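Vallanell Opens Its Workshop Doors for a Day of Robot Teaching

ELTINLOW, 27 September 2022 – Vallanell welcomed neighbors, students and local business owners to its Sampaio Street workshop today for the first open day in the company's history. Almost 100 people came through during the day, many of them with children in tow, and the last group was still asking questions when the lights in the front hall went down!

The company works on teaching robots to do household and kitchen jobs, and the open day was built around that work as it goes on every week. Guests moved in groups of 14 from the front hall to the work area, where members of the team were at their tables with hand-held grippers, carrying out small tidying jobs. The grippers have two fingers, like the ones on a robot arm, and a person moves them by hand. What the person does is recorded, and the recordings go into training the software that will later run the robot. 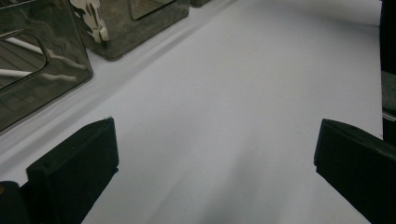

The day's main demonstration came from the Oline project, which began in May and deals with sorting everyday tableware. Oline's starting point is a question most families will know well: how do all those spoons and forks get from the table back to where they belong? People do it while talking, while half asleep, while looking for something else. A robot needs to see it done many, many times, with things lying at different angles and baskets standing in slightly different places.

Oline's goal is 2000 recorded rounds of tableware sorting before the end of the year. Each round is done by a person, start to finish, and the table is laid out a little differently for the next one. Team members told guests that the small changes matter a great deal. A fork that always lies in the same spot teaches the software about that spot and very little about forks.

Flat, slim things drew the most questions. A fork lying on a smooth table gives a gripper very little to get hold of, and guests who had assumed that heavy objects must be the hard ones were surprised to hear how much of the team's time goes into thin ones. Spoons bring their own puzzle, with a deep bowl at one end and a narrow handle at the other, and there was a lively discussion at one of the tables about which end to go for. (Opinions were split, among guests and staff alike.) 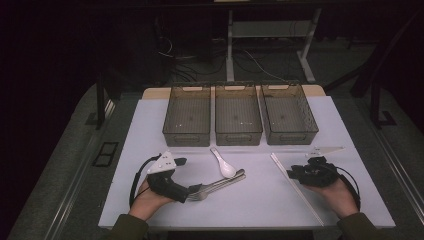
After the demonstration, guests who wanted a turn could try a pair of practice grippers at a separate table. The line for this was long all afternoon, and the company is grateful to everyone who waited so patiently. Younger visitors took to it fast. Several adults went back to the end of the line for a second try, and one group of high school students stayed on for a long talk about how the recordings are checked and what happens to the ones that go wrong. The short answer is that they are looked at, marked and kept, and some of them are quite useful.

Visitors also asked a lot about jobs. Vallanell currently has 8 people doing the recording work, and the company explained that no engineering background is needed for it. New team members learn on the practice table first and move to recorded work when they feel ready. Steady hands help, and so does a good deal of patience with cutlery.

"We talk about this work among ourselves all day, and it was a joy to talk about it with the people who live around the corner," the Oline team said in a joint statement. "We got questions we had never thought to ask. A few of them are already up on our wall."

Vallanell is now planning a second open day for next spring, with longer time slots at the practice table and a morning set aside for school classes. Schools in Eltinlow and the nearby towns that would like to bring a class can get in touch through the front desk at Sampaio Street. Group sizes will stay the same as this time, so that everyone gets a good spot near the tables.

About Vallanell
Vallanell is based in Eltinlow and develops training methods for robots that work in homes and kitchens. Its current projects include Oline, on the sorting of tableware.

Press contact: Vallanell front desk, Sampaio Street, Eltinlow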